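Progress report to the Bansal Fund, second installment
Student Manipulation Project
Prepared by Rekha Garg, 2 December 2018

You asked last time for fewer adjectives and more numbers, so we'll start there. The students have logged 700 demonstrations with the hand-held grippers, of which 89 were thrown out on review. Most of the rejects were cases where the operator finished the task and then kept going out of enthusiasm. Ataberk Yurt has written a one-page rule about when to stop, and it has been read by at least Ataberk.

Enrollment stands at 19, same as in June. The two-person teams survived, apart from one pair who disagreed about how a book should be picked up and now work with other people.
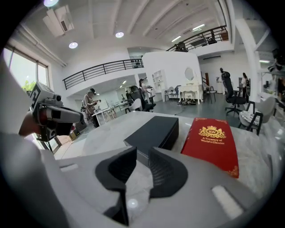

Tabletop work took up most of this period. Books remain our least cooperative object: flat, heavy for their thickness, and inclined to open at the worst moment. Boxes are easier, and the students have begun to look down on them. Serena Villa reworked the practice list so that every operator has to do both, and she has put the hard objects first, while people are still fresh.

The trained policy, which the students named Pavano over my mild objection, handles boxes passably. On books it approaches with great confidence and then reconsiders. Ciarán Cullinane thinks the approach angle varies too much between operators. Sunita Gautam thinks we need more data. I suspect both of them, and have asked for a comparison by the next report.

Spending is on plan except for finger pads, which wear faster than we budgeted - we would like to move part of the travel line to cover them. The students have not traveled anywhere, so the line is in excellent condition.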